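My project was the street names of Flondside, and I loved it more than I expected to! I started with the 1872 parish map (which smells of vinegar) and found 341 names on it.

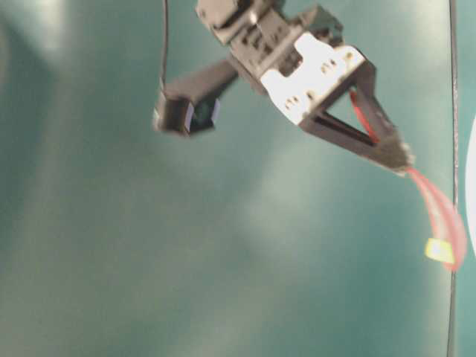
Only 215 of those are still in use, and Plilow Lane has been spelt 2 different ways on the same sign since September. I spent a whole Saturday walking it.
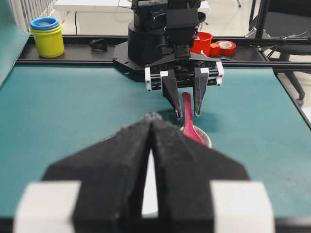 Teal-green tabletop, black arm standing on the far side.

Next I want to do the field names.

Comments

Mutiso: My nan was born on Plilow Lane, lovely read

Petronella Van Wyk: Did you look at Heter Row?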